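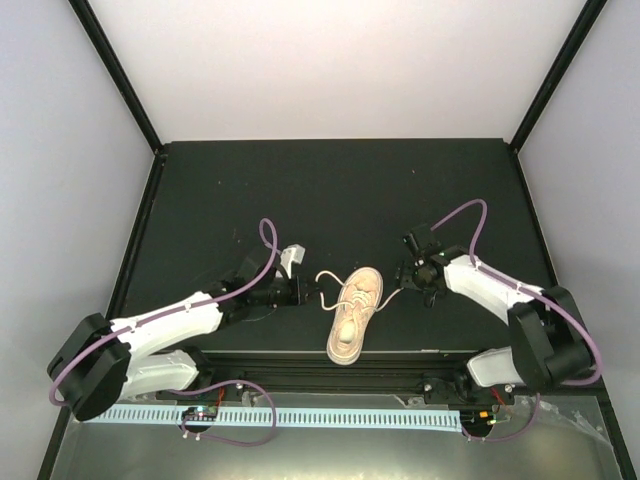 Peach-beige shoe, cream laces.

We use cookies to keep you logged in. By reading on you accept this.

Thread: Laces on the Zemora walking shoe, flat or round?

tessel_k, Mar 11, 2022
I bought the Zemora in August and I walk to work in it, 2 miles each way. The laces open again and again. Should I change to round ones, or is my knot wrong?

ombrapiede
Your knot, I think. Start the bow in the other direction. I have Caron flat laces in all my shoes and they stay closed the whole day.

mirtillo300
I don't agree. Flat laces are weak on long walks. I did more than 300 miles on the Clalluvora trail with round waxed ones and tied them only in the morning.

ombrapiede
Waxed is a different thing, you can't compare. Please try the knot first, it costs nothing.

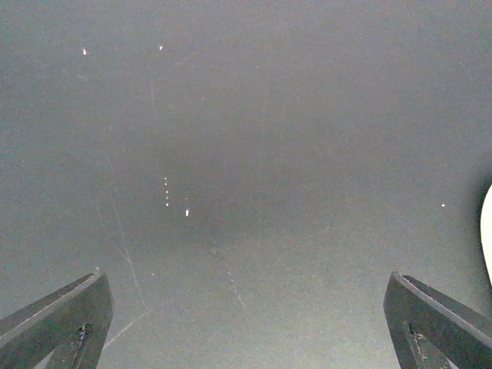

Re: Laces on the Zemora walking shoe, flat or round?

tessel_k
Thank you both. I tied the bow the other way and walked to Skorodia Park. The left one stayed, the right one opened at the gate. I will order the waxed ones too.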